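I've been putting off writing this one for ages, mostly because I kept telling myself that keeping a sourdough starter alive is something everybody already knows how to do. Then October came around, three different neighbors asked me for a spoonful of mine, and I found myself typing out the same long message three times over. So here it all is in one place, and next time I can just send the link!

# How to start and keep a sourdough starter

You don't need much. A clean glass jar that holds about a quart, a bag of whole wheat flour, a bag of plain unbleached white flour, water, a rubber band, and a kitchen scale if you have one. My scale is an old Casberg with a cracked corner, and it's still the most useful thing I own for baking. Cups will work, but flour packs down differently every time you scoop it, and weighing saves you a lot of guessing.

## The first week

**Day 1.** Put 50 grams of whole wheat flour and 50 grams of water in the jar and stir until there are no dry bits left. That gives you 100 grams of a thick, dull paste that smells like wet cardboard. Set the lid on loosely – don't screw it down – and put the jar somewhere comfortable, in the low seventies if your house allows it.

**Day 2.** Leave it alone. You may see a bubble or two, or you may see nothing at all.

**Day 3.** Scoop out half and throw it away (I know, it hurts a little). Add 25 grams of whole wheat flour, 25 grams of white flour, and 50 grams of water. Stir well, scrape down the sides, and slip the rubber band around the jar at the level of the paste so you can tell later how far it has climbed.

**Days 4 through 7.** Same thing again, once a day, at whatever time you'll remember. I do mine at 7 a.m. while the coffee drips. Around the fourth or fifth day it very often goes quiet after a lively start, and this is when most people give up and pour it down the sink. Please don't! The early bubbles come from bacteria that die back as the jar turns sour, and the yeast you're after needs a few more days to get going.

If your kitchen runs cold, find a warmer corner. The top of the fridge is good in some houses and useless in others. An oven with only the light on works nicely, as long as you tape a note over the knob. I once baked a starter along with its rubber band, and the smell stayed with us for quite a while. 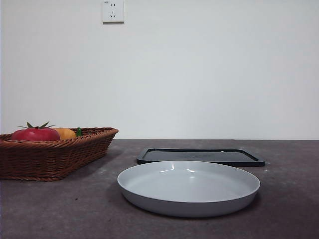
How do I know when it's ready to bake with?

Watch for it to double in size within six to eight hours of a feeding, several days in a row. It should smell tangy and a little fruity, and a small spoonful dropped into a glass of water will usually float. If yours rises well and sinks anyway, trust the rise.

## Keeping it going

Once it's strong you can move it to the fridge and feed it once a week. Take it out, let it sit on the counter for an hour, discard all but a couple of spoonfuls, and feed it with equal weights of flour and water. Give it another hour or two at room temperature and back it goes. Mine has gone 31 days without a feeding while we were visiting family, and it came back after three good meals, though it sulked through the first two.

A layer of gray liquid on top only means it's hungry. Stir it in for a sourer loaf or pour it off for a milder one. Pink or orange streaks, or anything fuzzy, mean the whole jar goes in the trash and you start over with a clean one.

The day before baking, take it out in the morning and feed it, then feed it again before bed. In the morning it should be domed and full of bubbles.

## What to do with the extra

Pancakes, mostly, at our house. A cup of discard, an egg, a splash of milk, a spoonful of sugar, a pinch of salt, and half a teaspoon of baking soda stirred in at the very end. The batter foams up right away, so have the pan hot. Crackers are good too, with plenty of butter and whatever seeds are left in the cupboard.

I keep discard in a second jar in the fridge for up to a week. Label it with a bit of masking tape, or somebody will feed the wrong one.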